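Collections > Odds and Ends > Gallery > The mixed bins

The mixed bins at Fultivgate

Fultivgate lends out small objects. Schools borrow them for sorting and drawing, drama groups borrow them for props, and now and then someone wants a tray of things to put in a shop window. There are 800 objects on the list at present, down from last year after a clear-out of anything cracked, sticky or missing its lid.

Most of the list is kept by kind, so that kitchen things are with kitchen things and animals with animals. The mixed bins are the exception. They hold objects that don't belong with one another, put together on purpose, and they are the part of the stock we get asked about most. This page is mainly for people deciding whether to borrow one.

What goes in

A mixed bin has no theme. We try to get in one animal, one plain shape and one thing from a desk or a tool drawer, and after that it is whatever is to hand. The animals are mostly plastic. The farm set went long ago to people who wanted it as a set, so what remains is the sea creatures, two dinosaurs and a hedgehog that has been repainted badly.

The lobster is the one people remember. It is orange-red plastic, with two large ridged claws, a body in segments and a rounded fan for a tail. For drawing it is a good object, as the outline is complicated but easy to recognise, and a child who gives up on the segments halfway along will still have something that looks like a lobster. It is number 303 on the list if you want to ask for it by itself.

The plain shapes are cubes, balls, cones and a few cylinders. The cubes are small and get lost more than anything else we own. Pale yellow is the colour we have left in any number. The blue ones went out with a nursery in March and came back as a different shade of blue, and we have decided to leave it at that.

The desk and drawer things are harder to choose. Anything with a blade stays out. Hole punches are popular but they shed paper dots for weeks. Staplers and things shaped like staplers are useful because they have a top part and a bottom part at a slight angle to one another, and that angle is worth drawing. We look for strong colours here too. A red one next to an orange-red animal makes people look harder at which red is which, and the older classes get a lot out of that.

How the objects are laid out

There is a choice between tipping everything in and placing it. Tipping is quicker and gives you overlaps, with things half hidden under other things. Placing gives you gaps and lets you see every outline. For a first session we would place, and with only a few objects. Three is enough for twenty minutes' work.

Put the long things lying the same way to begin with, so the group reads as rows. The cube can go at the end of a row, turned slightly so that two sides show and the top catches the light. A cube set dead square looks like a flat patch of colour from above, and people tend to draw it as one.

Grey is the best colour for the bin itself. We tried a white one and the pale objects vanished, and a green one made everything red look brighter than it was. Sloping sides help as well, because you can see in without leaning over and the shadows stay soft. Scuffs on the floor of the bin don't matter. They give you something to measure against when you are working out how far one object is from the next.

The bin

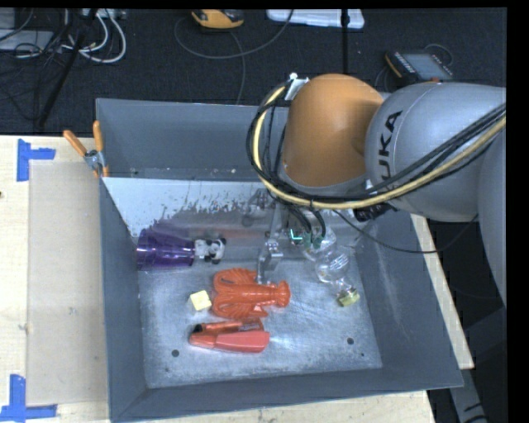

For borrowers, the bins themselves come in two sizes. The small one fits on a school desk with room for a sheet of paper beside it. The large one needs a table of its own and two people to lift it, even with very little inside. Both travel in Zestance crates, which stack, and the crates must come back with the bins. Nineteen crates went missing over two years and they are not cheap to replace.

On the shelves the mixed bins live on the Kiani racking along the back wall, second bay. Everything in them carries an Ornex label with its list number, stuck somewhere that won't show – under a foot, inside a lid, on the bottom of a base. Please don't peel these off. If a label has come away by itself, drop it in the envelope that comes with the loan and we will match it up again.

Wash plastic things in warm water with a drop of washing-up liquid and dry them with a cloth before they go back. Wipe anything with a spring or a hinge and keep it out of the sink. Wooden shapes only want dusting.

Borrowing

A loan runs for three weeks. Bins are checked on Monday mornings, so that is the wrong time to ring; any afternoon is fine. Tell us the size of bin, the age of the group and whether you want the objects chosen for you. If you have seen something on this page or in one of the other galleries and want that object in particular, say so when you book, as each thing can only be in one bin at a time.

We also keep 400 cards with outline drawings of the objects, one object to a card. They can be used for matching games with younger children, who take a card and find the thing in the bin. Not everything on the list has a card yet. The sea creatures are done, and so are the shapes, but the desk things have only been started, and the two dinosaurs share a card because whoever drew it could not tell them apart.

Breakages happen and there is no charge for them. Put the pieces in a bag and send them back with the rest. A claw can usually be glued. Springs can't, and a thing with a broken spring goes off the list and into the spares drawer, where it may do for another one later.

The other galleries cover the kitchen things, the wooden shapes and the button jars. The button jars are out on loan until the end of term.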